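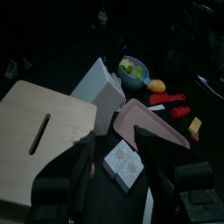
Slide 1. Wrist view, toy kitchen table, open day demo.

Home | Talks | Notes | Archive | Contact

Speaker notes: "What the visitors looked at"
Talk given 2026-09-28. Notes tidied up a bit afterwards, slide numbers left in because people asked for them.

SLIDE 1 (leave it up while people find seats)

Say hello. Say who I am. Thank Myrtle Lyons for asking me, and for the lift from the station.

Leave the picture up longer than feels comfortable. Let them work out what they're looking at. The two dark wedges coming up from the bottom are the fingers, and this is what the arm gets to see of the world: a pink tray, two speckled blocks, a board with a slot in it, a bowl of toy salad. Somebody at the back will say it's a lemon. Somebody else will say potato. Let them have it out, it warms the room up.

Then: "This is the view we put on the big screen in May. I'd like to talk about what happened when we let the public in to see it."

SLIDE 2 (the plan, as drawn up)

Read the plan out in a flat voice.

Doors at ten. Visitors come in through the Pallwood end, get a badge, walk past the posters, reach the demo table, watch the arm put a block on the tray, feel a sense of wonder, move on to the tea. We allowed five minutes per group at the table, which tells you none of us had ever run an open day.

The posters were mine. There were a lot of words on them. I stood next to them for the first hour in case of questions and was asked where the toilets were.

SLIDE 3 (who did what)

Ansel Villanueva ran the arm. Ansel Bellamy ran the door. We had radios. I would like you all to picture saying "Ansel, can you hold for a minute" into a radio on a day with two Ansels. By eleven they were Arm and Door, and they still are, in emails.

Dorin Radu looked after the software, meaning he sat behind a screen with a laptop and came out when it went quiet. Marcus Strickland did the talking. He's good at it. He has a voice that makes a gripper opening sound like a ship being launched.

I did the posters. See above.

SLIDE 4 (the task)

Keep this short, most of the room knows it.

Arm looks at the table, finds the block you asked for, picks it up, puts it on the tray. Our name for the program is Tudose. Don't explain the name. If pushed, say it's a long story and go to slide 5.

What I want to get across is how dull the task is on paper. Everyone in this room has seen a pick and place. Everyone in this room has sat through a video of one at eight times normal speed with piano music. We were doing it at normal speed with Marcus.

Pause. If they laugh, good. If they don't, they made the videos.

SLIDE 5 (numbers)

We'd done a long run of practice picks in the weeks before, on this same task. 3,120 attempts, 2,909 of them good. I put those two numbers on a poster in very large type, thinking visitors would be impressed.

A boy of nine or so did the subtraction while his dad was reading the heading. "So it got it wrong more than 200 times," he said. Fair. I've since had that from reviewers in much longer sentences.

He then wanted to know what it did when it got it wrong. Did it know? Did it try again, or did it just carry on with nothing in its hand? Marcus fetched Dorin. Dorin came out from behind the screen and they had a proper talk about it, crouched on the floor, and I'd say it was the best technical discussion of the day. (The answer is that it mostly knows. "Mostly" did not satisfy him either.)

SLIDE 6 (what people did at the table)

Go slowly through this one, it's the main part.

First thing. They watched the screen more than the arm. We'd put the wrist view up as an extra, off to one side, and within half an hour the crowd had turned to face it. The arm from outside is a bit of machinery moving about. From the wrist you're going in to land. People leaned. One woman put her hand out.

Second. They took sides. It wasn't enough to watch a block get picked up, they wanted to choose which, and then they wanted theirs to win. Arm (the person) started taking requests. This was not in the plan and the risk form had to be read again by Door, over the radio.

Third, and this is the one I've changed my mind about since. They were much fonder of it when it was slow. We'd worried about the wait while it made its mind up. Dorin had spent an evening shaving that down. On the day he put half of it back, because when the arm stopped and hung there over the blocks the whole table went silent, and you can't buy that. With the wait cut short they started chatting.

Fourth. The questions were about the toys. Where did we get the little bowl? Is that cheese? Why is the salad pink? I have a doctorate and I spent a good part of an afternoon on the salad.

SLIDE 7 (the miss)

Tell the story straight, it doesn't need help.

Mid-afternoon, big group, Marcus in full sail. He says, and I wrote it down, "And now, with great precision." The arm goes down, closes a good inch to the side of the block, lifts nothing at all, carries it over to the tray with enormous care, and lets go.

Huge applause. Biggest of the day. Marcus bowed.

I've thought about that more than is healthy. We'd spent weeks on the good ones.

SLIDE 8 (Vorska and Conen)

Be polite here, there may be people from Vorska in. They ran the room next to ours with the walking machine, and they had a queue. We could hear it through the wall. Conen had the room across the hall, with free pens.

The honest ranking by visitor numbers is Vorska, pens, us. By how long people stayed once they were in, we did rather well, though Door's view is that this was because we had the chairs.

SLIDE 9 (what I'd do again)

Wrist view on the big screen, from the start, and the arm off to one side where it's happy.

Let visitors choose the block.

Put Dorin out front for at least an hour. He'll say no. Ask again after lunch.

Leave the table messy. Before the doors opened I tried to clear away everything the arm wasn't going to pick up, and Arm told me to put it back. He was right. A tray and one block looks like a test. Put the clutter round it and people see a kitchen, or somebody's playroom, and they understand at once why finding the right thing might be hard.

SLIDE 10 (what I wouldn't)

Posters with more than a dozen words on them.

The phrase "with great precision".

Two Ansels on one radio channel.

Tea at the far end. Everyone who got to the tea stayed at the tea. Put it in the middle and they have to walk past you twice.

SLIDE 11 (last one, back to the wrist picture)

If there's time, ask them to guess what most visitors asked the arm to pick up, out of everything on that table. We'd only set it up for the blocks. They wanted the lemon. Nearly all of them, nearly every time, and we had to keep saying sorry, it doesn't do lemons.

(Or potatoes. Depends who won at the start.)

Dorin has been working on it since May. I'm told it's going fairly well. I've asked not to be given a number.

Questions. Repeat each one into the microphone before answering, Myrtle says the recording is useless otherwise. If somebody asks about force sensing, hand over to Arm, third row, green jumper. If somebody asks about the budget, we're out of time.

Bring own clicker. The one in the room goes backwards.

14 shares | 6 comments

Contact | Copyright 2026, the author | Back to top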